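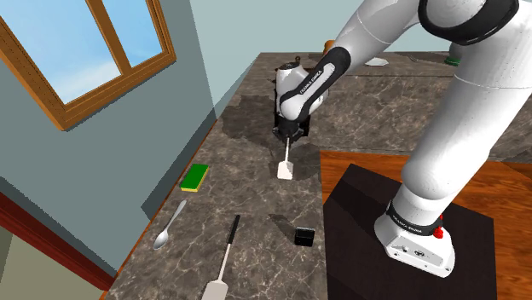 Lake Grarumberg – inflow question

eva_papadakis
The atlas says the Tilto is the main inflow. The sign at the Holloway boat ramp says it's the Flirard. Which is right?

mudflat7
Flirard. It drains almost 3,000 square miles. The Tilto is longer on the map but most of its water goes to irrigation before it gets to the lake.

L. Zamora
Depends on the season. In December the Tilto carries more, as the upper Flirard freezes.

mudflat7
One month doesn't make it the main inflow. Go by the yearly total.
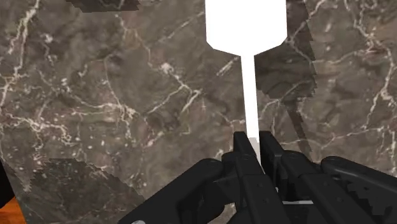 L. Zamora
I didn't say it did. The atlas probably went by length – the Tilto is 166 miles and the Flirard is shorter. Older books did that a lot.

gravelbar
There are 6 streams on the south shore too. Small, but they add up in spring.

mudflat7
Two of those are dry by summer. I wouldn't list them.

eva_papadakis
Thanks. I'll put the Flirard first and mention the Tilto in winter. Does the lake have an outlet? The atlas doesn't show one.

L. Zamora
Yes, at the west end, below Holloway. It's narrow and easy to miss on a small map.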